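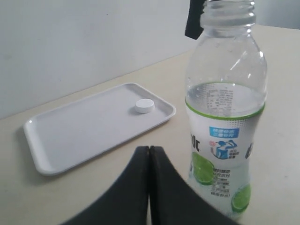

Wrist view: bottle on the right, tray on the left, fingertips in the gap between.

Bench Tips for Clear Bottles, White Trays and the Software That Has to Find Them

Gerd Hellwig asked me in April to write down the little tricks we use at the workshop bench, and I said I'd do it over a weekend, and of course it is now 3rd June and I'm only getting started. So pour yourself something and forgive the rambling. Most of these are about the software side of tabletop jobs (setting out a tray, picking up a bottle, finding a cap), and I've tried to keep them in words you can use without a manual open on your knee. We run Gornetti for the planning and Frerichs for the detection, but nearly all of it carries over to whatever you have at home.

Let the label do the work

Clear plastic is miserable to detect. The software looks straight through it and finds your wall. What it can find, happily and all day long, is a label. On a lime drink bottle like mine, the bright green slices and the little blue badge are worth more than all the rest of the bottle put together. I train on the label, get its height and its middle, and then let the planner work out where the rest of the bottle must be from a stored shape. If you've peeled the labels off to be tidy, put a band of colored tape on instead, low enough that the fingers won't cover it on the way in.

Do remember that a label goes around a curve! The lettering near the sides gets squeezed and half lost, so please don't ask the software to read a brand name before it will agree there's a bottle there. I did that for weeks. Two or three bold shapes matched loosely will beat a whole word matched strictly.

Keep the wrist camera and the plan on speaking terms

With a camera at the wrist, the fingers are always going to fill up the bottom of your picture, and the foot of a tall bottle will often be tucked behind one of them. Save yourself some grief and make a mask of the gripper. Take a picture with the fingers closed and another with them open, paint over the black parts, and load the right mask for the right finger position. Ours is stored in a folder called Munau, for reasons that have been lost to time.

The top of the bottle tends to go missing as well once you get near. Don't let the program throw away what it learned from farther off. I have ours hold the last good full view and only nudge it with the close-up, and I set it to drop anything older than 2,000 milliseconds. Shorter than that and the arm dithers. Longer, and it will reach very confidently for a bottle you moved to the other side of the table while it was thinking.

White on white

A small round white thing on a glossy white tray is a lovely test for any detector, and a humbling one. Color won't help you. The shadow will. Even a faint gray smudge beside the rim of the thing is enough, so I turn down the color weighting, turn up the local contrast, and let the software look for a circle with a soft shadow next to it. Keep your lamp over to one side and leave it there. A lamp straight overhead kills the shadow, and shiny plastic will throw you a glare spot that looks for all the world like another cap.

If you do get glare spots, move the wrist a little and look again. A real object stays put on the tray when you work out its position twice, and a reflection wanders. In Frerichs that's the "confirm from second view" box, and I leave it ticked for anything shiny.

Draw the tray as it sits

People love to square everything up to the table edge, and then somebody bumps the tray and the whole plan goes off. Mine sits at a slant half the time and I've stopped fussing over it. Find the rim, fit a rectangle with rounded corners, and give every pick and place in tray coordinates. Then a crooked tray costs you nothing. Add the height of the rim to your collision model too, even on a shallow one, or a low sideways move will catch it.

Mind the gap between things

When the fingertips come down between two objects, I like them closed. Closed fingers take up less room at the tips, and you can open them once you know which way you're going. But look at the shape of the fingers higher up as well. Ours flare out broadly, so a gap that's fine for the tips may be far too snug for the rest. Give the planner the full finger shape plus a margin of 6 millimeters on each side. I had 18 in there at first, to be safe, and it refused to go anywhere at all, poor thing.

A bottle with no cap on deserves slower moves. I cap the speed in the bottle profile itself, so whoever runs the job next doesn't have to remember. Droplets inside the plastic will also sparkle and upset a depth reading, and for that I take the middle value of several readings and ignore the odd ones.

Name your saved runs properly

Last one, and the least exciting. I had 3,000 saved pictures called "test" with a number after it, and finding the one with the bad glare took me a whole evening and most of a pie. Now each run gets the object, the tray, the lamp side and the mask version in its name. The old ones are still in the Grutcombe folder if anyone fancies sorting them. Gerd has the password, and the newer label profiles are in there too, under "lime."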